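Budside > Robots > Bench rules

Last updated: August

I keep one page of rules for the arm and I reread it before each session. Most of it came from the Flondum manual, and the rest I added after a spill.

Bottles get picked up with the cap on. Tape goes down before the cups do, and it doesn't move until the set is finished. Speed stays at 300 or under near paper cups. 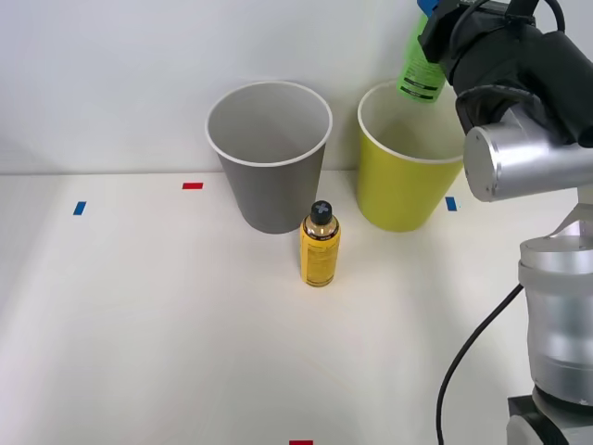

Hands stay off the table while the arm has power, even to fix a crooked cup. Hit stop first. After 20 runs I check the cable and write it in the log.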